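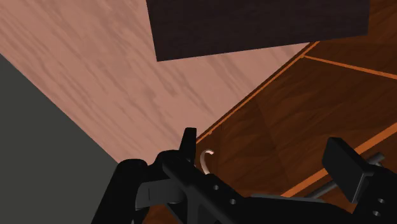
Gripper near the brown cabinet, simulation view. The orange strips mark the edges of the panels.

Can a machine do the chores yet?

This gallery belongs to a small question we have been asking at Hikis since June: which jobs in the house and in the shop can a machine take over today, and which ones must wait? We started with furniture. A person opens a drawer many times a day and does not think about it. For a gripper, every drawer is a new problem.

The picture at the top comes from the simulated room, which we call Drumholm. The camera sits just above and behind the gripper, so you look at the work from the side of the machine. I like this view because it makes the difficulty easy to feel. The black fingers are large, and they cover a good part of what you would like to see.

Some notes from the work

The room. Wood grain, plain dark panels, simple shading. A real kitchen has crumbs, stickers and a dish towel over the handle. Drumholm has none of these, and we must remember it when we read our own results.

The edges. Thin lines in a strong color, like the orange ones on the cabinet, are a help to my eyes. I am less sure how much they help the software. Sérgio Leitão wants to repeat the drawer task with all the trim in brown, and I think he is right.

The drawer. We allow up to 200 tries for each new task in simulation. Pulling goes better than pushing closed. When the drawer goes in a little crooked, a person corrects it with the hip or the knee. Our gripper has only the one hand.

The shop floor. At Barros, the furniture store in Gistcombe, the staff asked if a machine could close the display drawers in the evening. There are 370 of them. One employee does the whole floor in 15 minutes, and at the same time she looks for lost gloves and candy wrappers. We told them to keep their employee.

What is next. Cabinet doors, then a shelf with light boxes. Laundry was also proposed, but cloth is very hard to simulate well and we will not promise it this year.

My own answer, for the moment: one known drawer, in a known place, yes. A house, no.

Page last changed 01/07/2021. More pictures will be added when the door task is ready.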